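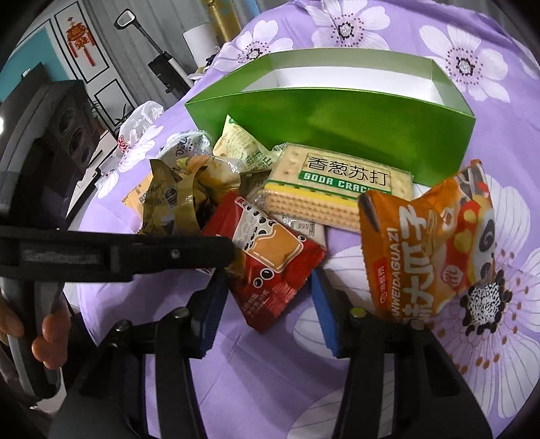 Nekgate Family Story Player
User Guide, Section 3: Setting up the player for your children
Revised January 2019. Text by Ilango Poduval, Achari Home Products, Keltorville

3.1 Before you begin

This section explains how to make a profile for each child, how to record your own stories and how to set the quiet hours. Please complete Section 2 (Charging and Wireless Connection) first. The player must show a steady white light before you continue.

You will need:
The player, with the battery at least half full
A phone or tablet with the Ateldale app installed
The parent code
The story tokens from the box, or blank tokens if you want to record

The parent code is 2866 on every new player. Change it as described in 3.2.

Note: One adult must be the main adult for the player. A grandparent or babysitter can be added later as a helper. Helpers can start and stop stories and can record, but they cannot delete anything.

3.2 Changing the parent code

1. Open the Ateldale app and touch the picture of the player.
2. Touch Settings, then Parent Code.
3. Enter the old code.
4. Enter a new code of four numbers, and then enter it again.
5. Wait for the two short tones from the player.

If you hear one long tone, the two new codes were not the same. Go back to step 3.

Caution: Do not use a birthday. Children of school age know the birthdays of the whole family, and many of them will try these first.

3.3 Making a profile for each child

The player can keep eight profiles. Each profile has its own volume limit, its own list of stories and its own bookmark, so that two children can listen to the same long story and each one finds the right chapter again.

1. In the app, touch Family, then Add a Child.
2. Write the name. A nickname is also possible. The player will say this name aloud, so please write it the way it sounds.
3. Choose the age group: under four, four to six, seven to nine, or ten and older.
4. Choose a greeting voice. Touch each voice one time to hear it.
5. Set the volume limit with the slider.
6. Touch Save. The player says the greeting with the child's name.

If the name is pronounced badly, touch Say It Differently. You can then write the name in another spelling only for the voice. The spelling on the screen does not change. If this also does not help, you can record the name yourself, and the player will use your recording.

Note: The age group decides which stories are offered. It does not block a story when you place its token on the player. To block a story fully, see 3.6.

3.4 Recording your own story

Many families tell us that this is the part they use most. You can read from a book, tell something from your own childhood, or let the children record jokes for each other. A recording can be up to 77 minutes long.

1. Place a blank token on top of the player. The light becomes blue.
2. In the app, touch Record.
3. Hold the phone at the distance of one hand from your mouth.
4. Touch the red circle and begin to speak.
5. If you are interrupted, touch Pause. Touch the red circle again to continue.
6. When you are finished, touch Done and write a title.
7. Leave the token in its place until the light is white again. For a long story this can take nearly six minutes.

The player does not remove coughs, laughing or questions from the audience. If you want to take out a part, open the recording, touch Trim and move the two yellow lines to the beginning and the end of this part. You can listen before you save.

Note: Small children often prefer the version with the mistakes in it. Keep a copy before you trim – the app will ask you.

Caution: Do not lift the token while the light is blue. The recording can be lost, and it cannot be brought back from the app.

3.5 Joke of the Day

With this function the player tells one short joke or play on words, one time each day, when the first profile is opened. It is switched off when the player is new.

1. Touch Family and choose a child.
2. Touch Extras, then Joke of the Day.
3. Choose Silly, Word Jokes or Riddles. You can choose more than one.
4. Touch Save.

For a riddle, the player waits until a child presses the large button and then gives the answer. If the button is not pressed, the answer comes by itself after a short pause.

Word Jokes are intended for children who read already. A younger child may repeat the joke at dinner with the important word changed. This is not a fault of the player.

To add your own jokes, record them on a blank token as in 3.4 and write the word JOKE at the beginning of the title. The player will mix them with the others.

3.6 Quiet hours and blocked stories

During quiet hours the player goes down to half of the volume limit and stops after the story that is playing.

1. Touch Settings, then Quiet Hours.
2. Choose the profile. Each child can have different hours.
3. Set the start and the end.
4. Choose what happens at the start: Finish the Story, Finish the Chapter, or Fade Out.
5. Touch Save.

We recommend Finish the Chapter for children over seven. Fade Out is useful for small children who are usually asleep by then. If the child is still awake, it can cause a protest.

To block a story, touch Stories, hold your finger on the title and choose Block. Then choose the profiles. When a blocked token is placed on the player, it says "Let's pick another one" and stays silent.

Note: Quiet hours follow the clock of your phone. When you travel, open the app once after arrival with the player nearby, so the time can be corrected. In June, when school ends, you may want to make the hours later. All profiles can be changed together under Quiet Hours, Change All.

3.7 If something does not work

The player says the wrong child's name: another profile is still open. Press the large button two times to change.

The light is blue and does not change: check that the phone is connected to the same network as the player. Do not remove the token.

The app does not accept the parent code: wait ten minutes and try again. After several wrong codes the app is locked for this time.

A recording is very quiet: open it, touch Trim and then Louder. If there is too much noise afterward, it is better to record again.

If the problem continues, see Section 7 (Resetting the Player). A reset removes all profiles, but the recordings on your tokens remain.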